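The Drawer That Ate My Saturdays, and the Basket That Gave Them Back

By the home pages editor, Brunddale Monthly

I own too much fabric. I'm going to say that right up front so you don't think you're getting advice from one of those people with four identical gray towels and a fern. I have dish towels, tea towels, beach things, pillowcases, bandanas, a frankly upsetting number of cloth napkins, and a whole category my family calls "the squares," meaning pieces of printed cotton I bought on vacation because they had a nice animal on them and never turned into anything.

For years all of it lived in one deep drawer in the hallway of our house in Brunddale. You know the kind. You open it four inches, something catches, you stick your arm in up to the elbow and feel around, and then you pull out a Christmas placemat in April. I once bought a new pillowcase because I couldn't find the old one, and then when I tried to put the new one away the drawer wouldn't take it. It was full - I had to lean on it with my hip.

So this spring I emptied the thing onto the bed and counted, which I do not recommend if you're feeling fragile. Ninety-two pieces! In one drawer! Sixteen of them were napkins from a set of eight, and I still can't explain that to you.

My first plan was to fold everything into those tidy little standing rectangles you see in videos, and I want to be fair to the rectangles, they look wonderful. Mine looked wonderful for most of an afternoon. Then somebody needed a towel in a hurry (there was a juice situation) and the whole front row went over like bowling pins. I put them back up. They went over again. By the end of the week I was folding the same towels I'd folded on the first day and starting to take it personally.

What saved me was a trip to Preltance, the big housewares warehouse out past the county road, where I went in for light bulbs and came out with a stack of plastic baskets. Nothing fancy. Open on top, holes in the sides so you can peek at what you've got, and cheap enough that I didn't have to have a conversation with anybody about it when I got home. I like them in pale colors, though I know people who swear by clear. The trouble with clear is that you see everything, and some days I don't want to.

The trick, and it took me embarrassingly long to get there, is to do it at a table. Put the basket on one side, dump the cloth next to it, and deal with one piece at a time. I'd been doing all this on the bed for years, where everything slides into everything else and the cat thinks it's for her. A hard flat surface at a decent height changes the entire job, and a white one is best of all, because you can see a stray sock from across the room.

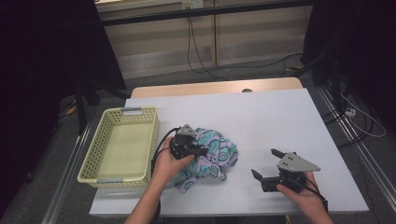
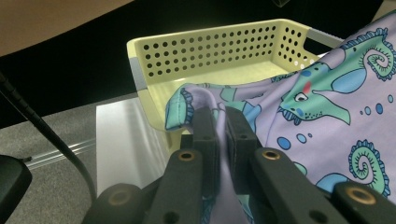
Seahorses get me every time, I'll admit it. Give me a sea creature on a lavender background and I lose all judgment. Prints like that are also the hardest thing to be strict about, because you pick one up meaning to decide whether it stays, and you end up just looking at the little faces. My rule now is that anything with a face gets its own basket. Plain things go in with plain things, stripes go with stripes, faces get faces. It's a silly system and my family understood it in one go, which I can't say for the label maker year.

And now for the part where I annoy the rectangle people: I don't really fold anymore. Not for the basket stuff. I take a piece by the edge, give it one good shake, let it drop in half over my hand, and in it goes. If it lands a bit bunched, fine. Napkins I do press flat, and pillowcases get a proper fold because I'm the one who has to sleep on the creases. But a dish towel is going to be wiping up soup within the day, and I've stopped ironing its future.

A few things I've picked up since, for anyone who's about to empty a drawer of their own. Fill a basket to just under the rim and quit there. If you keep going you've only built a smaller version of the drawer. Get baskets with the same footprint even if the colors don't match, so they'll sit side by side on a shelf without that annoying gap. And measure the shelf before you go to the store! I didn't, and one of mine now lives on top of the dryer holding clothespins. It's very happy there.

I did let some things go, by the way. Twelve of the napkins went to the Getia thrift shop, along with the placemats and a tablecloth that belonged to a table we no longer own. The lady at the counter held up the tablecloth and said her sister had the same one, and for a second I wanted it back. I got in the car. I was proud of that.

The whole thing came to eighty pieces once I was done arguing with myself, and then I found a few more behind the dryer, so let's not look too closely at that number. The hallway drawer holds batteries and tape now and opens all the way. I still go over and open it sometimes on my way to the kitchen, just to feel it slide.

Last weekend my mother came by with a bag of old hand towels she thought I might like. One of them has a lobster on it. It's in with the faces.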